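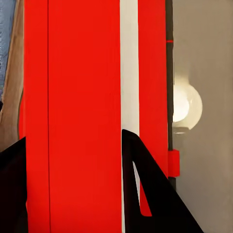

町の配色規則をめぐり一年越しの議論　「赤」は何色あるのか

ハスステッド(Husstead)の町議会は12月の定例会で、商店街の外装に使える色を定めた配色規則の改定案を賛成多数で可決した。施行は来年の春。これにより、これまで「赤」の一語で片づけられていた項目が、14の色見本に分割されることになる。

町の規則が最初に作られたのは、まだ商店街に馬具屋があった時代のことである。当時の条文は簡潔で、店の正面に使ってよいのは「白、黒、緑、赤、およびこれらに類する色」とされていた。何が「これらに類する」のかは書かれていない。以来、町の人々はこの一節をきわめて寛大に解釈し、ある理髪店は薄紫を「白に類する」として届け出て、問題なく受理された。薄紫の理髪店は今も営業している。

平穏が破れたのは昨年の冬、目抜き通りの金物店「プラークビー」(Plarkby)が外壁を塗り替えたときだった。店主のフレイザー・クルックシャンク(Fraser Cruickshank)氏が届け出た色は「赤」。実際に塗られた色は、店主によれば赤、向かいのパン屋によればオレンジ、町役場の最初の見解によれば「検討中」であった。

「缶には赤と書いてあった」とクルックシャンク氏は話す。「私は缶を信じる商売をしている」

役場には翌週から投書が届きはじめた。うち何通かは色についてのもので、残りは駐車場についてのものだったが、色の件として受理されたため、まとめて議会に回された。議会はまず職員二人を現地に派遣した。二人は午前と夕方の二回、通りの反対側から壁を観察し、午前は赤、夕方はオレンジであるとする報告書を提出した。報告書は全会一致で了承され、何も決まらなかった。

この膠着を受けて町が助言を求めたのが、塗料の調色を手がけるホブランド(Hovland)社で色彩を担当するキャサリン・カウイー(Catherine Cowie)氏である。同氏は春に初めて町を訪れ、商店街を端から端まで歩いたうえで、規則にある「赤」という語が実用に耐えないことを穏やかな言葉で指摘した。

「赤とオレンジの境目に線は引いてありません。線を引きたければ、どこかで誰かが引くしかないんです」とカウイー氏は言う。「ただ、引いた人は恨まれます」

同氏がまず勧めたのは、色名ではなく色見本の番号で指定する方式だった。どこの町でもやっている、ごく普通の方法だという。議会はこれを革新的な提案として歓迎し、見本の選定に夏いっぱいを費やした。

選定の途中では、最大300枚の色札を町民ホールの壁に並べる案も出たが、ホールの壁の色が札の見え方に影響するとの意見があり、それでは先に壁を塗り直すべきだという話になり、では何色に、というところで散会となった。結局、札は議長の自宅から持ち込まれた灰色の毛布の上に並べられた。 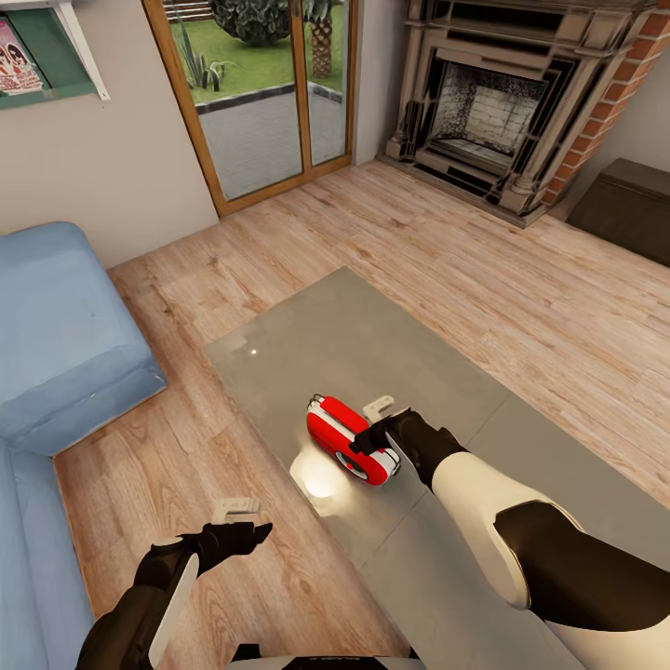

配色の議論でもう一つ長引いたのが、縁取りの扱いである。旧規則では外壁と縁取りの区別がなく、赤い壁に白い縁を付けた店は、厳密には二色の届け出を要した。ところが窓枠だけを白く塗った店の大半は一色分しか届けておらず、新方式で番号を当てはめると、通りの店のかなりの部分が長年にわたり未届けの白を掲げてきたことになる。役場はこれを「歴史的な白」と呼び、不問とする方針を示した。

白の側にも言い分はあった。生地店「グラー」(Gurar)は、自店の縁取りはもともと純白であり、クリーム色に見えるのは年月のせいだとして、経年による変色を違反とみなさないよう求める文書を提出した。議員の一人からは、年月を規則で取り締まることは可能かとの質問が出た。町の法務担当は、前例がないと答えている。

修正の結果、新規則には「塗装時の色を基準とする」という一文が加わった。塗装時の色を証明する方法については別途定めるとしているが、どこに定めるのかは別途検討するという。当面は塗料の缶のふたを保管しておくことが推奨される。クルックシャンク氏はこの条項に賛意を示し、さっそく店の入り口近くに、缶のふたを掛けておくための釘を売り出した。100本入りの箱が意外に動いているそうだ。

肝心のプラークビーの外壁はどうなるのか。カウイー氏が見本と照合したところ、該当する札は14枚の赤のうち、いちばん端の一枚だった。その隣の札からは別の章、すなわちオレンジの章が始まる。旧規則にオレンジという項目はなかったが、改定案を審議するうちにいつのまにか追加されていた。誰が提案したのかは議事録にも記されていない。

「端でも赤は赤だ」とクルックシャンク氏。向かいのパン屋は取材に対し、夕方にもう一度来てほしいと述べた。

新規則は既存の店には次の塗り替えまで適用されない。役場の窓口では色見本帳の閲覧が始まっており、希望者は開庁時間内であれば手に取って見ることができる。ただし窓口の照明が最近取り替えられたため、見本を確認する際は一度外に出てほしいとのことだ。持ち出しには署名が必要で、ペンは備え付けの青を使う。

なお、駐車場に関する投書については、次の定例会で改めて色の件から切り離すかどうかを審議する。薄紫の理髪店は、見本帳に自店の色が白の章にも紫の章にも見当たらないとして、役場に問い合わせ中である。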